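## 4. Working with the Kit in a Home Kitchen

Section 3 covered the Tandadik kit on the bench, where almost everything went well and where, we admit, almost any kit would have looked good. The more interesting part of the review was the kitchen. We set up at the Milmont site on an ordinary counter with the everyday items left on it, and asked six operators to collect demonstrations there using the kit and its recording software, Yan. Only one of the six had used Yan before. In all we kept 300 demonstrations, and we came away liking the kit a good deal more than we had expected to.

### 4.1 Setting up the workspace

The Drunditz setup guide recommends clearing the counter completely before the first calibration. We followed that advice once, during a practice run, and then dropped it. The purpose of the trial was to see how the kit does in a room that people cook in, so the toaster stayed, and so did the canisters along the tile and the paper towels. The cutting board marks the main work area. It is a convenient size for tabletop tasks, and its groove gives operators an edge they can see on their screens and aim for.

Calibration was the first pleasant surprise. Yan asks the operator to move the arm through a short series of poses and shows a running error estimate as it goes. If one pose is bad it asks for that pose again and leaves the others alone. Anyone who has redone a whole calibration for the sake of a single blurry view will understand why three of our operators brought this up in their written comments before anything else!

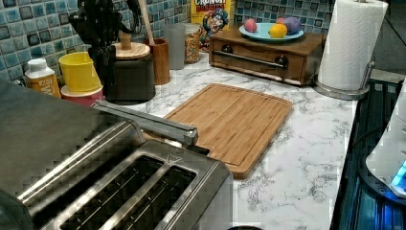 Choosing the viewpoints took longer than calibrating them. The guide offers a fixed layout with suggested heights, but the heights assume a table standing out in the open, and a kitchen counter has a wall behind it and things stored on it. We tried several arrangements and settled on a high view looking straight down, paired with a low, steep view from near the toaster. The pair works well. The high view tells the operator where the arm is over the counter, and the low one gives a much better sense of how far the fingers are above the surface. When we asked operators which view they would give up if they had to, they split evenly, and we take that as a good sign for the layout.

One thing we would change is the default exposure. A kitchen has more shiny metal in it than a lab does, and on automatic settings the picture brightened and darkened as the arm moved across the field. Locking the exposure fixed this. The setting sits two menus deep in Yan and the guide mentions it only in an appendix, where we found it on the second day.

### 4.2 Teleoperation

Control was where the kit won us over. The arm follows the hand controller closely, and small wrist motions come through as small wrist motions, something that we could not say of the previous version of the software. Operators were given as much practice time as they wanted before recording. Most of them used very little of it.

The layout of the counter does shape how people drive. With the base close to the front edge, the arm has to reach forward across the whole depth of the counter to get to anything near the wall. Operators learned to approach the board from its left side, keeping the elbow away from the toaster, and to go deeper only once the wrist was where they wanted it.

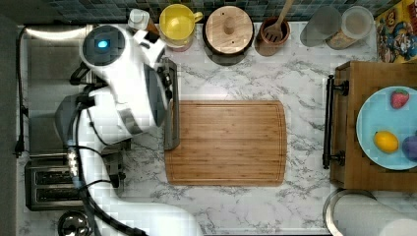
**Figure 3.** Overhead view of the arm at the left of the workspace, with a gripper finger just beside the edge of the cutting board.

Cable routing deserves a paragraph, because it is the part of the kit that looks least finished and gave us the most small interruptions. The cables run along the outside of the arm in loops that are generous enough for full wrist travel. In an open space this is fine. Near a row of containers, operators had to think about where the loops would swing, and two of them said they were watching the cable more than the gripper during reaches toward the back. The clips supplied by Drunditz helped once we moved them closer to the elbow. A sleeve would help more, and we would happily pay extra for one.

We also want to praise the stop behavior. When an operator releases the grip sensor the arm holds its pose, and picking up again does not cause a jump even if the hand has drifted a long way. Early on we treated a release as a failed demonstration and threw the recording out. After looking at the first batch we changed the rule and kept them, with the pause marked in the log. Yan adds that mark automatically.

### 4.3 Reaching near the back edge

The hardest positions were those toward the far side of the board. At that distance the arm is well extended, the gripper is close to the containers, and the operator has much less room to correct a poor approach angle. We asked everyone to record a block of demonstrations in this region anyway. The easy region in front of the base had already shown what it could show. 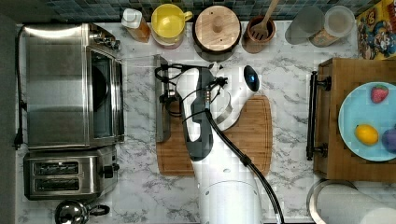 Operators who tilted the wrist early had a much easier time than those who came in level and tilted at the end. We did not teach this, and the guide says nothing about it, but by the close of the trial all six were doing it. It would make a fine addition to the practice exercises that ship with the kit. The current exercises take place in open space, and they are good ones, but they leave a new user with the idea that the shortest path is always available.

Delay matters more here as well. Yan shows the delay between the controller and the displayed video in a corner of the screen, and it normally stayed low enough that operators stopped looking at it. On the occasions when it climbed to about 500 milliseconds, they slowed down on their own or paused. We appreciate that the number is always on display. We would like it even better if it changed color, since a small gray number is easy to miss when your attention is on the fingers.

### 4.4 Resetting between demonstrations

Reset is the quiet cost of any collection effort. In Yan the operator sees a faint overlay of the starting view and moves things until the live view lines up with it. The overlay is simple and we loved it. It brings items back to nearly the same place with no tape on the counter, and it also caught several cases where something along the wall had been bumped and the operator had not noticed.

The overlay is less useful when the arm itself covers part of the area. From the low viewpoint the gripper can hide a fair piece of the back row, and an operator who resets with the arm in its hover pose may be matching against items that are partly out of sight. We ended up parking the arm before each reset. This adds a few seconds per demonstration, and we think the software should offer to do it.

We varied the starting layout between sessions on purpose. Small items were swapped or shifted, and some canisters changed places. A new layout means saving a new reference view, and this takes one button press. We had braced for a full recalibration each time and were delighted that none was needed as long as the cameras stayed put.

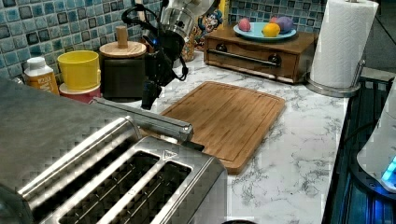
### 4.5 Limits of the trial

All of the kitchen results come from a single counter, and the lighting was kept as steady as we could manage. We did not test gas ranges, wet surfaces, or children's reach heights, and the kit's documentation makes no claims about them. Our operators were also patient people who had volunteered for this, and a less willing group might have found the cable issue more annoying than ours did.

We also did not compare policies trained on the kitchen recordings with policies trained on the bench recordings from Section 3. That comparison is planned for January, with the same reference layouts and the same locked exposure. The recordings open without conversion in the tools we already use, so there is no export step in the way, and we are looking forward to it.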